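Nolwood Casserole and Baked Pudding Recipes, data card

Version of 7/3/09. Replaces the February release.

Summary

Nolwood is a set of 300 recipes for baked savory dishes, typed from church and club cookbooks and put into one record format. It was made for testing ingredient parsers and for scaling recipes up or down. Text is English, with US measures.

Contents

recipes.txt - one record per recipe, blank line between records
units.txt - unit names and the short forms found in the sources
pans.txt - pan sizes and volumes in cups
changes.txt - edits since the first release

Fields

id: four digits, never reused
title: as printed, including misspellings
source: Ovitz or Salgado
yield: servings, or empty if the source gives none
oven: degrees Fahrenheit, or the word "moderate", "hot" or "slow" if that is all the source says
pan: key into pans.txt
ingredients: one per line, amount first
steps: free text, line breaks kept

Sources

Of the recipes, 119 come from the Ovitz box, which is typed cards, and the rest from the Salgado binders, which are mostly photocopies. Stains and punch holes made some amounts unreadable. Unreadable amounts are entered as a question mark and were not guessed from similar recipes.

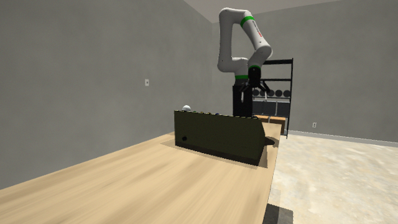 Green box on table, rendered view.

Normalization

Fractions are written with a slash (1/2, 2/3). "Butter the size of an egg" is kept as text and also given as 1/4 cup in the ingredient line. Can sizes are kept as printed. A No. 2 can is not converted, and users who need a volume should supply their own figure. "Oleo" is left alone. Onions, peppers and ears of corn are counted whole unless the source gives cups.

Baking times are stored inside the steps field. An earlier draft had a separate time field, but 84 recipes give only a sign of doneness ("until set", "until a knife comes out clean") and the field was dropped.

Known problems

Records 0041 and 0212 are the same spoonbread under two titles. Both are kept.
In 10 records the ingredient list names an item that the steps never use, usually paprika or parsley. These match the sources.
Cream is not always marked light or heavy.
Some Salgado recipes call for a "large dish" with no size. The pan field is empty for these.

Use

The recipes have not been kitchen tested. Do not treat oven settings or baking times as safe cooking advice, least of all for dishes with pork or raw egg. The set is too small and too regional to say much about home cooking in general.

The Emura parser reads the files without changes. Other tools may need the blank lines inside the steps field removed first - see the note at the top of changes.txt.

Corrections

Send the record id, the field name and the corrected text. Corrections that improve a recipe but depart from its source are not accepted.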